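Our Club and the Old Computers - Notes from the Winter Term

I promised some people from the club that I will write down what we are doing this term, so that new members do not have to ask the same things every time. English is not my first language, so please be patient with me.

The project is called Flallow. We want a robot arm to take apart an old desktop computer, one part after another, so the parts can be sorted and used again. We started in December with screws and cables on a flat board, and now we work with a complete tower. 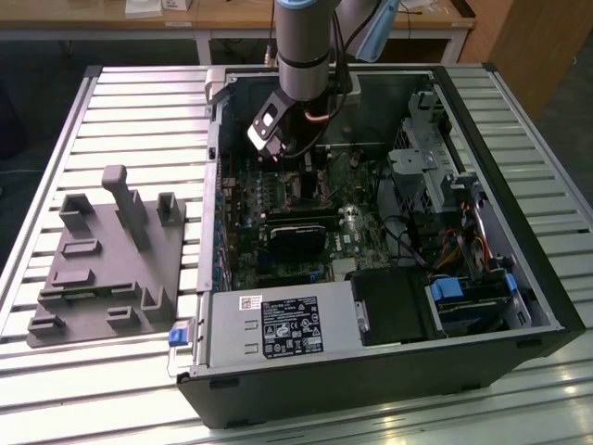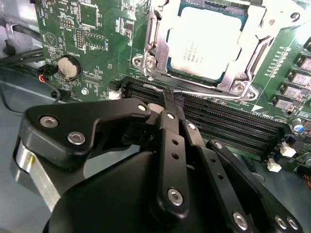 The case is lying on its side with the side panel off, and in the second picture the fingers hold the small lever by the processor socket.

Why the lever

Many visitors ask why we spend so much time on such a thin piece of metal. For a person it is very easy. You push the lever down a little, you move it to the side, and then you lift it. You do all this with one finger and you do not think about it. For our program these are three separate movements, and each one has a different direction and a different force.

The gripping itself was the first problem. The lever runs close to the board, and the memory slots are directly next to it. If the fingers come too low, they can touch the slots. If they stay too high, they close on air and the program believes that everything is fine. Hideaki Hayashi wrote a check for this. After the fingers close, the program reads the distance between them, and if the distance is almost zero it opens again and goes back to the start position. It is a simple check and I think it has saved us a lot of evenings.

The second problem was the angle. In my first version the gripper came straight down, because this was the easiest for me to calculate. But the links of the gripper are quite wide, and on this board there are other tall things near the socket. Now we come in at an angle. I had to write the approach path again from the beginning, and I was not happy about it for two evenings, but the result is much better than the old one.

What Imai does

Imai is the name of our planning program (an older student chose the name and nobody remembers the reason). It receives a list of steps, for example "go to the socket", "close on the lever", "push", and it makes the path of the arm between them. In the beginning we wrote the positions by hand. We had 143 positions in one text file, and when somebody moved the case a little bit, all of them were wrong.

Now the positions are measured from a corner of the motherboard. We look for the corner first and everything else is calculated from there. When the case moves, we only need to find the corner again. I recommend this to every group that starts with something similar. We should have done it in the first week.

I also want to mention the fixture plate, the dark gray one next to the case. It is 3D-printed, with raised blocks and slots and a tall peg in the middle. We changed the drawing of it several times. My advice for printing such a plate: make the pockets a bit larger than you calculate. Our first plate was exactly the size of the drawing and the parts did not go in. I used sandpaper for a long time and my hands were gray at dinner.

Bristik, the competition

In spring we want to go to Bristik, which is a small competition between student clubs. Each team gets a computer of a type they did not see before, and they have 8 minutes to remove as many parts as possible. You lose points if a part is damaged. For this reason we care so much about the memory slots and the pins. A fast team with broken parts will be behind a slow team with good parts.

Last year we took part with only a very basic program and we removed 3 parts. The judges were kind to us. One of them said that our cable work was nice to watch, and I still think about this when something goes wrong in the workshop.

The most difficult thing for us is still the cables. Inside this case there is a bundle with orange, red and yellow ones that goes in a curve, and a loop of black ones close to the edge of the board. Cables do not stay where you leave them. The plan is correct, then a cable moves a little, and the plan is not correct anymore. At the moment we avoid that area when we can. This is of course not a real solution and Hideaki tells me so at every meeting.

What is next

For the next weeks we have these jobs:

- make the lever step work on a second type of board
- write down the force values in one common file and not on paper
- ask Promix if they can give us more old cases for practice
- clean the workshop shelf (I will not write whose boxes are there)

If you are a student and you want to join, you do not need to know programming. We also need people who like to take things apart by hand and can explain slowly how they do it. This is really useful work. I learned more about the lever from watching a first-year student open ten sockets than from my own calculations.

I will write again when we have tried the second board. If you find mistakes in my English, you can send me a message and I will correct them.

Posted February 2, 2021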